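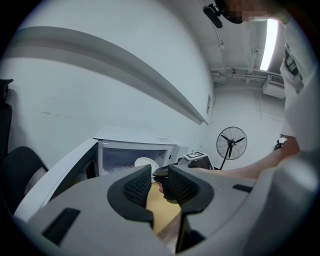 **Anside, May**

Microwave corner check, filled in by Graziella Lombardi, with many thanks to Chiharu Sakai for going over my notes

- [x] **Door opens all the way.** It swings to the left, so do please leave it some elbow room.
- [x] **Plate in place.** A plain white one. Anything with a metallic rim stays in the cupboard, however pretty it is!
- [x] **Table steady.** I leaned on it twice – no wobble. 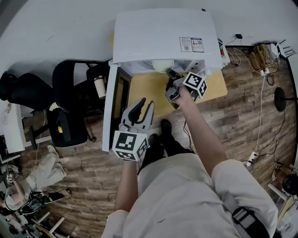
- [ ] **Cords on the floor.** I'd love to see these moved back toward the wall, as feet do wander when lunch is hot. Request 259 is in.
- [ ] **Chairs.** Tuck them in before you carry soup past, my dears.
- [ ] **Door seal.** Wipe with a damp cloth and let it dry for 3 minutes.

Next check in 2 months.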